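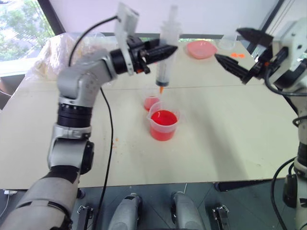
Photo: Ollska bench, list upload

Lists > Bench Automation > Working Practice > Liquid handling rules, draft 2

Re: Liquid handling rules, draft 2 - syringes and open cups

Replying inline, short on time, have a call at 4. Sorry in advance for typing.

> On Tuesday the Skumley group wrote:
>
> We read draft 2 and mostly like it. Three points. First, section
> on grip says "hold at the barrel" but doesn't say where on the
> barrel. Our people have been gripping all over the place and the
> logs can't be compared.

Agree. Proposed wording: "Grip the barrel below the finger flange. Fingers must not touch the flange or the plunger." Which end of the scale you grip I'd leave to each site, but write it down in the run sheet and keep it the same for the whole set. If you change it, new set number.

Also want a line that pad wear gets looked at before each set. Scuffs ok, loose bits not ok. Wipe pads with a damp cloth, let them dry, then go.

> Second, the draft wants the scale readable by the wrist camera at
> all times. That's not possible with half the syringes we own. Can
> this be "where practical"?

No to "where practical", everyone will decide it isn't. But I take the point. How about: at least some major marks in view of the wrist camera at the moment of grip, either way up. Upside down numbers are fine, a person checking later can read them and the software can rotate. What I don't want is the scale turned away from every camera, then somebody writes down a volume from memory.

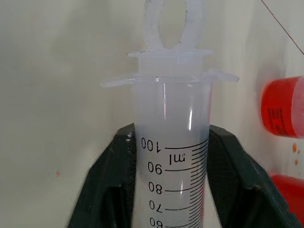

Wrist view, scale upside down but readable. Passes under the new wording.

Glare is the other thing. We had 659 grips in the last batch at Ollska and 264 of them got sent back to review, mostly a bright stripe sitting right across the ticks. A stripe next to the ticks is no problem. So: "glare may fall on the barrel, must not cover the printed scale." Moving the lamp a bit fixed most of it for us. Turning the syringe in the rack fixed the rest.

> Third, do we really need a limit on open liquid? 300 ml total on
> the table seems low if you're doing transfers between cups.

Yes we need it, and yes 300 stays. Total, all cups together, whatever is in the syringe counted too. Colored water gets everywhere. It's not dangerous but it gets in the wrist connectors and then you lose an afternoon. Aritus site wanted 500, got talked down.

Related, and not in the draft yet, please comment:

- Tip over the receiving cup before any plunger movement. Not beside it and swinging over. Tip low, just above the rim is enough.
- Second arm stays parked and open, or is doing a named job. No hovering over the cups with nothing assigned.
- Cables. Slack at the wrist needed, but check the loop through the full reach before liquid goes on the table. Loop must clear the tallest cup.
- Dye spots on table or wall from earlier runs: clean between sets, or log them. Old spots get flagged as new spills otherwise, we had a whole review round wasted on this.
- Dye bottles capped when not pouring. Stand them where the arms dont need to go.
- Bags and packing off the table. Back corner counts as on the table. Yes I know. We're as bad as anyone, fix coming.
- Stop button in reach of whoever is pouring. A person, standing, not someone at the far desk.

On the stop button, Maruyama's sheet has a nice simple rule: hands over the table means arms are paused, full stop, even for topping up a cup. I'd like to copy it word for word if they don't mind. Someone from there please say ok on list.

Left open: what counts as a spill. Skumley says any liquid outside a cup. We've been using "bigger than a fingertip". I lean toward Skumley's now, easier to teach, but the numbers from before December won't line up with the new ones. Maybe just mark the change in the log and live with it?

Also the word "dispense" is used two ways in the draft, plunger down and whole transfer. Needs fixing throught. I'll do that pass myself unless someone else already started.

Draft 3 goes up when I have the Maruyama ok. Send the rest of your edits as plain text please, not marked up copies, I can't merge five of them again.

- Ollska bench, practice notes

Recent in this list
Run sheet template, which columns can go
Finger pads: replace or resurface
Re: Re: Lamp position and glare
Naming sets when two arms are used
Aritus site: spill log questions

Contact the list owner | Posts remain the property of their authors | Back to top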